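Zerkia estate: coolant level dropping, no leak found
Opened 2018-06-16. Status: open, awaiting dealer
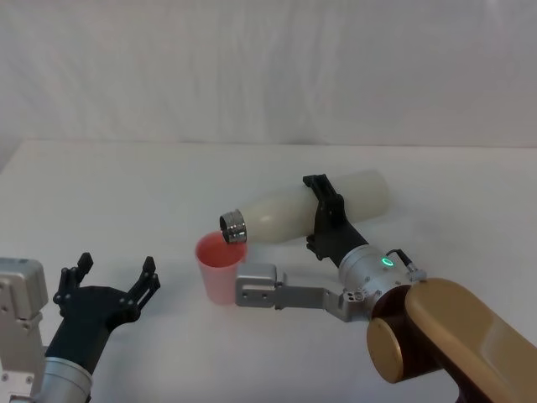 The car is a Zerkia estate, diesel, bought used from a Dogar dealer in March with a full service book, for what a service book is worth. The low coolant light came on at a motorway services and I topped it up to the line with Rorska premix. It has come on twice more. The dealer's first answer was that I was overfilling when hot and the excess was going out through the cap. I fill it cold, in the morning, on level ground. I also don't tip in whatever looks right: it goes into a measure first, and you can't judge an amount from a bottle held nearly flat over a pink plastic cup, so I use a marked jug and write the figure down. First top-up 325 ml, second 600 ml.

Entry 1
Pressure test at the dealer. Held for 40 minutes with no drop, I'm told. I asked for the printout and was told the tester doesn't do one. Invoice says "no fault found, customer advised". Customer was not advised of anything.

Entry 2
New expansion tank cap fitted at my cost. The old one looked fine to me and to the man who took it off. Light stayed off for a while and I was told that proved it. Then it came back, 2000 miles after the first warning.

Entry 3
Checked what I can check at home:
Carpets both sides, dry. No sweet smell with the heater on full.
Oil filler cap, clean, no mayonnaise.
Hoses firm but not rock hard after a run.
Cardboard under the engine overnight, one spot of oil, no coolant.
No white smoke on a cold start that I could see, though it was raining.

Entry 4
Rang Bodilum, who run the extended warranty. They will pay for a failed part but not for looking for one. I asked how a part gets declared failed if looking isn't covered and was offered a call back. Still waiting.

Entry 5
Dealer now suggests a sealant additive. I have refused. If the EGR cooler is weeping inside, as several owners of this engine report, a bottle of sealant will quieten it until the warranty has run out, and may do the heater matrix no good either. I'm not saying it is the EGR cooler. I'm saying they haven't ruled it out.

Requested from dealer, in writing:
Pressure test of the cooler on its own, off the car.
Combustion gas test on the expansion tank.
UV dye if both are clear.
Readings on paper this time.

Current level: on the line, cold. Next check after the weekly shop run.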